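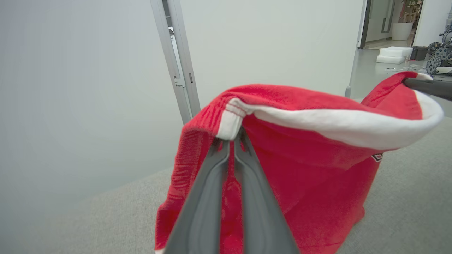
Vol. 5, No. 2

Short or Long? Corner Kicks in an Amateur Soccer League

Student Projects > Sport and Statistics

Submitted 25 November 2024

Summary

Anyone who has stood on the sideline of an amateur soccer game knows what happens when a team takes a short corner. Two players pass the ball back and forth near the flag, a defender wanders over, and a man with a dog shouts "Just get it in the box!" This project set out to learn whether the man with the dog has a point. I logged 332 corner kicks in one season of a regional amateur league and compared the short ones with the ones that were simply launched. The short ones did slightly better. The numbers are too small to prove much, and the man with the dog has been informed and doesn't accept the result.

Background

A corner is treated by most crowds as half a goal. The center backs trot forward, people put down their coffee, and the goalkeeper starts pushing somebody. Then the ball goes over everyone's head and out for a throw-in on the far side, and the coffee gets picked up again. I've watched this cycle since I was small enough to be bribed to attend, and I had never asked how often the thing works.

There is plenty of published work on corners in the professional game, where teams have set-piece coaches and players who can hit the same spot twice. I read some of it and found it of limited use for a league in which the regular corner taker at one club is chosen because he is already standing over there. Amateur deliveries are slower and a lot less accurate. Amateur goalkeepers are also less keen to come off their line, especially in mud. It seemed possible that the professional results would carry over, and just as possible that they'd fall apart on contact with Dronlow.

My question was narrow. When an amateur team wins a corner, is it more likely to score by playing it short or by sending it straight into the penalty area?

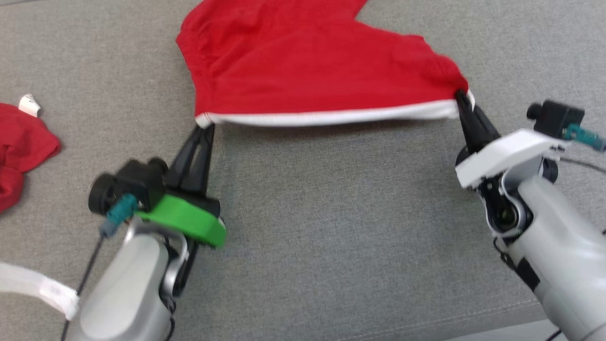

One commenter on the draft version wrote that the question was badly put from the start, because "teams that go short are usually the better passing teams, so you're measuring the teams and calling it the corners." The same comment suggested I throw the project out and study throw-ins, where at least there'd be more of them.

I kept the project. The objection is a fair one, though, and it turns up again under Limitations, where I deal with it by admitting it.

Method

I collected data from home games at three clubs, Celtitz, Dronlow and Tirura. They were picked on the rigorous scientific basis that I could get to all of them by bus. Celtitz plays at Chan Park, which has a small stand and a decent view of both penalty areas. Dronlow has a rope. Tirura has a slope, so that one team per half is attacking uphill, and I noted the direction for every corner there in case it mattered.

For each corner I wrote down the team, the side of the field, the minute, the score at that moment, and whether it was short or long. A corner was short if the first pass went to a teammate outside the penalty area and near the taker. Everything else was long, including the ones that failed to reach the penalty area by accident. I went back and forth over those. A ball that is meant for the far post and dribbles to a surprised winger ten steps away looks just like a short corner on paper. In the end I went by what the taker seemed to be trying to do, which introduces some judgment, and in some cases some mercy.

A goal was credited to the corner if it came before the defending team had clearly won the ball or the ball had gone out of play. I didn't use a time limit. A few published studies do, but I was already holding a pencil, a clipboard and an umbrella, and adding a stopwatch would have called for a second student.

Retaken corners were counted once. Corners where the referee stopped play for shoving were counted if the ball had been kicked. At one Tirura game the ball rolled off the arc on its own, twice, before anybody touched it, and those weren't counted as anything.

Results

Of the 332 corners, 70 were taken short and the remaining 262 were long. The long corners led to 5 goals. The short corners led to 2.

Put as rates, that's a goal from 1.9 percent of long corners and from 2.9 percent of short ones. So the short corner comes out ahead by one percentage point, and if you were hoping for something more dramatic you now know how I felt in the library.

I ran a Fisher's exact test on the table, which is the one you're supposed to use when the numbers in the boxes are embarrassing. The difference was nowhere near significant. One more goal from a long corner wouldn't have changed much, and one fewer from a short corner would have flipped the order completely. Since one of the two short-corner goals went in off the back of a defender who was tying his shoe, I don't want to lean on it.
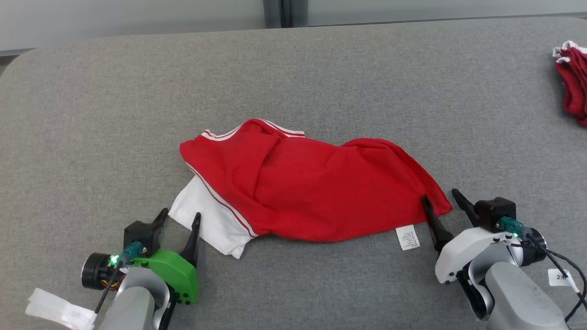

The more interesting result was when teams went short. Teams that were ahead in the last part of the game used the short corner far more often than teams that were behind, and a good share of those were never meant to produce a goal at all. They were meant to keep the ball by the flag until everyone got bored. I had no category for this when I started. By the time I noticed how common it was, I was well into the season and couldn't go back and ask the earlier corners what they had been thinking.

If those time-wasting corners could be removed, the short corner would probably look better, because they drag its scoring rate down without really trying to score. I can't say by how much.

Teams that were behind went long nearly every time. This held at all three grounds. Celtitz, the neatest passing side of the three, gave up its short routine the moment it conceded and began hitting the ball at the tallest player available, who is also the slowest and needed some time to arrive.

The slope at Tirura made no difference that I could find. Players there will tell you at length that it does, and it may affect plenty of other things, such as morale.

What happened the other way

I also kept a note of counterattacks, though this was an afterthought and the notes are messy. A corner is supposed to be free. You've got the ball, you're close to goal, and the worst outcome is that you don't score. In practice both center backs are in the other team's box and the player left behind to guard the halfway line is the one nobody wanted in the air.

Long corners got cleared, usually up the field to no one. Short corners that went wrong went wrong in a worse place, with the ball lost at someone's feet and a defender already running. My strong impression from the rope at Dronlow is that a bad short corner is more dangerous to the team taking it than a bad long one. I'd want a proper count before I said so in a section with "Results" at the top.

Limitations

The sample is small and the goals are very few. I coded every corner myself, with no second observer to check me, and by January my handwriting had gone downhill with the temperature (I do have a page that may say "near post" and may say "new pest").

Visiting teams appear in the data only when they came to one of my three clubs, so most of them show up once. The three home clubs are heavily overrepresented. And as the comment on my draft pointed out, better passing teams go short more often, so any advantage could belong to the team and have nothing to do with the corner. To pull those apart I'd need far more games, or a league willing to assign its corners by coin toss. I asked at one club and was offered tea.

There's a further problem with judging what a taker intended. Some of them, when asked afterward, couldn't tell me either.

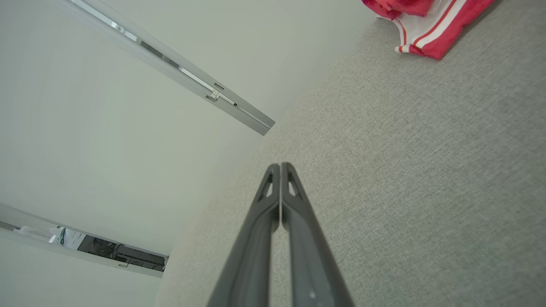
A reader at the poster session wanted to know why I hadn't counted shots instead of goals, seeing that there'd have been plenty more of them and the test might have had something to chew on. The reader then said that half the shots in this league are clearances that face the wrong way, and withdrew the question.

I'd have put it more gently, but shots would be the first thing I'd add. A version of this project with shots on target, a separate code for time-wasting corners, and two observers would be worth doing. It could also split the long corners into near post, far post and unknown, with the last of these likely to be the biggest group.

For coaches in the league, the most I can offer is that going short does no obvious harm to your chances of scoring, provided you're trying to score. If you are going to do it, leave somebody quick at the back. My own club read an early draft, practiced a short routine for two evenings, and used it in the next game. The winger was offside on the return pass.

Filed under: Soccer, Set pieces, Data collection, Undergraduate reports

Shared 70 times | 2 comments

Related reports

Does a Loud Bench Win Throw-ins?
Goal Kicks Into the Wind: A Season of Regret
Substitution Timing in Games Already Lost
Who Takes the Penalty When the Captain Is Injured?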